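Speaker notes – "What the wrist sees: perception and planning on cluttered stone"
Plinbridge tooling meetup, 10/25/23

Before starting: laptop on mirror mode, water, clicker in left pocket. If the Wi-Fi is bad, skip the live replay and use the saved one on the desktop.

Hi everybody, thanks for sticking around after lunch. I work on the software side at Citora, mostly on the bit between the camera and the motion planner, and I want to tell you about a month I lost to a slab of marble.

(Wait for the laugh. If there isn't one, keep going, they're digesting.)

So, quick setup. We have a stack called Bandara. It takes the wrist camera stream, splits it into surfaces and things, and hands the planner a list of stuff it's allowed to touch. The planner is called Grorura, and it's really good, and it believes everything you tell it. If Bandara says there's an object, Grorura will plan a grasp on it. It'll plan a beautiful grasp on a vein in a rock.

That was our August. We'd tuned everything on plain tabletops, where an edge is an edge. Then we moved to veined stone and the segmenter went wild. A long rust-colored vein that splits and closes up again into a loop looks an awful lot like the outline of a thing. It has a contour, it's closed, it's got a pointy end you could pinch! Meanwhile a clear plastic sleeve over white paper, set in a green cover, gives you a nice strong border on the outside and mush in the middle.
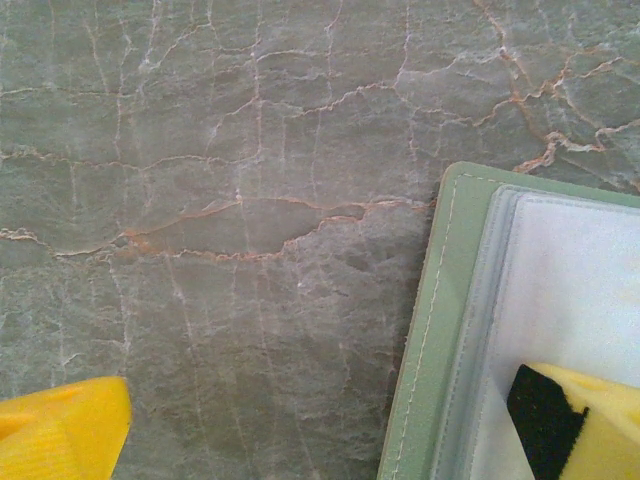 First thing we tried was turning up the edge threshold. Please don't do this. The faint veins went away, great, and so did the soft borders of anything pale. We went back and forth on that one number for 7 days and I'd like them back.

What worked better was asking for a second opinion. When the wrist moves, a vein stays glued to the plane of the stone. A folder has a little thickness, so its edge shifts against the background, and by a different amount than the plane predicts. It's plain old parallax. We fit the plane, warp the earlier view onto the current one, and look at what's left over. Anything flat gets demoted to "texture" and never reaches the planner.

(Slow down here, this is the part people ask about later. Draw the plane and the two camera positions on the whiteboard if there is one.)

The catch is that you need motion to get it, and motion gives you blur. So we added a tiny step in Grorura that we call the peek – three short moves before committing to a grasp, with a stop after each one. The stops matter more than the moves. We only run the check on frames from the stops, and we throw out the ones where the joint encoders say the arm was still settling.

The other half of the problem is knowing which surface you're looking at in the first place. Our plane fit used to assume one big flat thing in view, and it would happily average two surfaces at different angles into a third surface that didn't exist. I have a log where it planned a retreat path straight along that imaginary plane. We caught it in simulation, thankfully.

Now we allow up to 4 planes, each with its own confidence. A printed pattern helps a lot, by the way, if it's evenly spaced. Glare hurts it, and so does a soft shadow running across at an angle, so we mask anything that's blown out before fitting. And the fingers! Mask your own fingers. We know where they are, they're bolted to the camera's own arm, and for an embarrassing stretch we let them vote on the plane anyway.

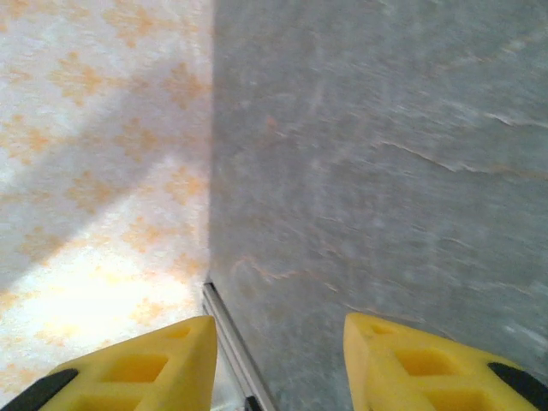

Can you do the flatness check with a single frame if you train a big enough model?
You can get a decent guess that way, but I'd still keep the peek for anything the planner is about to act on, and use the single-frame guess to decide where to peek first.

(That one came up at the dry run, so leave it in as a planted question if the room is quiet.)

Tooling, briefly. The replay viewer is what saved us. It shows the camera frame, the plane labels and the planner's chosen grasp on one timeline, and you can scrub all three together. Before that I had three windows open and was matching timestamps by eye. If you build one thing after this talk, build that.

Last slide is the config file. Leave it up during questions, people like to take a photo of it. Tell them the defaults are for our camera and they'll need to redo the finger mask for theirs.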